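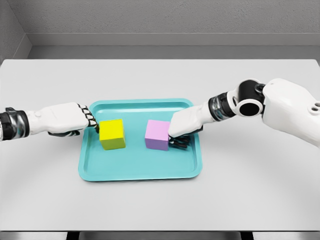
Is the Zomau community solar subscription worth it for an ordinary household?

For ours it has been, though the savings come slowly and you need to be at peace with that before you sign anything.

I put it off for the longest time. Our roof faces the wrong way and has a big old maple leaning over it (which I love and will not hear a word against), so panels of our own were never going to happen. Then my neighbor Hedvig Fagerlund told me she had joined the Zomau plan out at the Pundon solar farm, and she kept talking about it over the fence until I finally sat down with the paperwork one evening and a pot of tea.

You subscribe to a share of the farm, and whatever your share produces turns up as a credit on your regular electric bill. Signing up took me 30 minutes, most of it spent hunting for my account number! The first credit didn't show until the second bill, so don't panic if nothing happens right away.

Over our first year we came out $164 ahead. August was by far the best month, and the winter ones were pretty thin, with 2 of them barely covering what we paid in. I'd still call that a nice thing to have for doing almost nothing.

Now for my grumbles. You get two separate bills, one from the utility and one from Zomau, and lining them up takes patience. The website is slow and logs you out if you so much as answer the phone. And leaving the plan means giving written notice well ahead, so read that page twice if you might be moving.

I did look at Söderlund as well, and they were perfectly friendly, but they wanted a longer contract and had no shares open near Janville at the time. The lady on the Zomau phone line was a dear and never rushed me, even when I asked her to explain the credits all over again.

Four stars from me. I'll be renewing when it comes up.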